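Leave the Mess in the Training Set

By Neusa Portela
March 31, 2018

Anyone who has tried to teach a machine to put clothes away knows the temptation to tidy up first. Clear the bed, lay out one shirt, record the grasp, lay out the next. The examples come out clean and the numbers look good. I think it is a mistake, and I have made it. 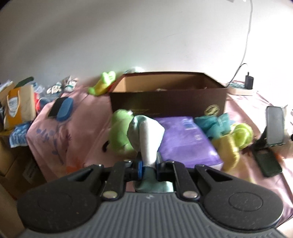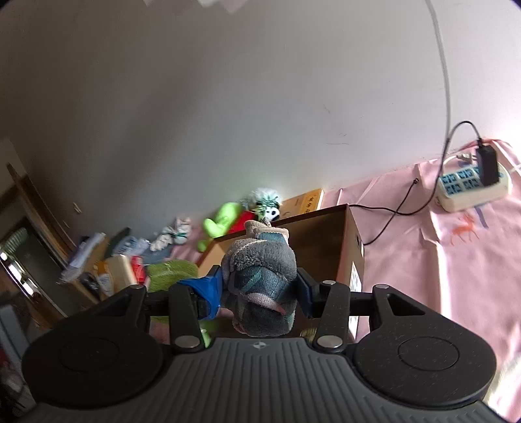
Small soft things beside a cardboard box, picked up with a hand-held gripper.

In December our group in Tasville recorded 300 grasps on a bare table. The policy trained on them scored 78 percent on that same table. Then Mawar Santoso took it to an apartment in Birkett, where it finished 2 tries out of 9. It had never met a charger cable or a bedspread with a pattern on it. It reached for printed flowers.

People at Grendness argue that clutter should come later, once the basic motion is learned. I understand the appeal – a clean set is easier to label and easier to defend in a report. But the basic motion is different when there are things in the way. A person holding the tool comes in at another angle, closes the jaws sooner, lifts higher over a rim. Those choices are what we want copied, and a bare table never calls for them.

Fabric makes the case stronger. A sock does not have one shape, and a bundle of cloth has even fewer fixed edges to learn. The collector has to decide where to take hold each time.

The cost is real. Recording in homes is slow, and Brundia, which pays for our hours, would like more examples per day. I would accept fewer. My request for the next round is that collectors move nothing before they start, and that they keep the failed grasps in the files with the rest.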